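The border talks between Zandirley and Braradow broke up again on Saturday, and I have been reading the joint statement since. It runs to 23 paragraphs and says very little. Both sides "reaffirm their interest" in a treaty. Neither says when they will meet next.

I grew up in Zandirley, 40 miles from the river, so I follow this more closely than most people. The sticking point is the same as it was when I was in school: who runs the east bank crossing, and who collects the fees there. My uncle used to wait hours at that crossing with a truck full of onions.
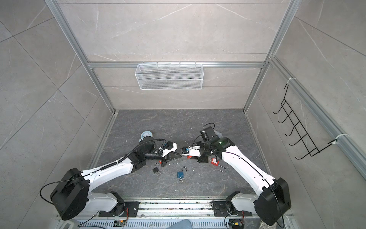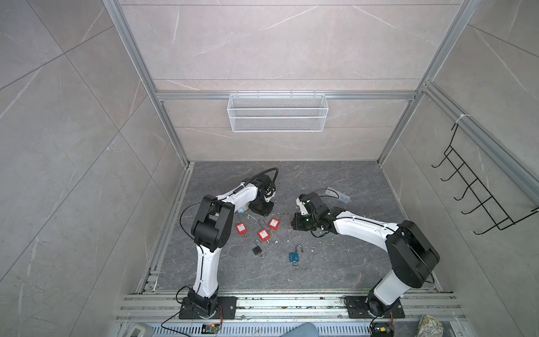
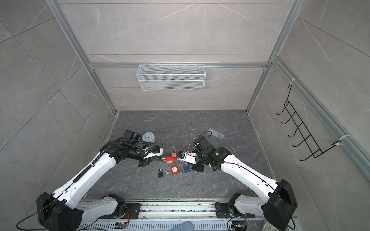 Cayetano Arrieta led the Zandirley delegation this time. I heard him speak in December and thought he was careful and a little dull, and that may be what the job needs. He told reporters that 60 percent of the text is agreed. The Braradow side didn't give a number. Their spokesman said only that the fishing section was finished – a section that was also finished two years ago.

What I would like to see is a small deal on the crossing first. Longer opening hours, one set of forms, a shared inspection shed. The treaty itself can wait. My neighbor disagrees and says a small deal would take the pressure off everyone. He is 86 and has seen more of these rounds than I have.

I'll write again when a date for the next round is announced.

Filed under: Borders & Treaties, Opinion

Contact | © Puvitwood Notes | Back to top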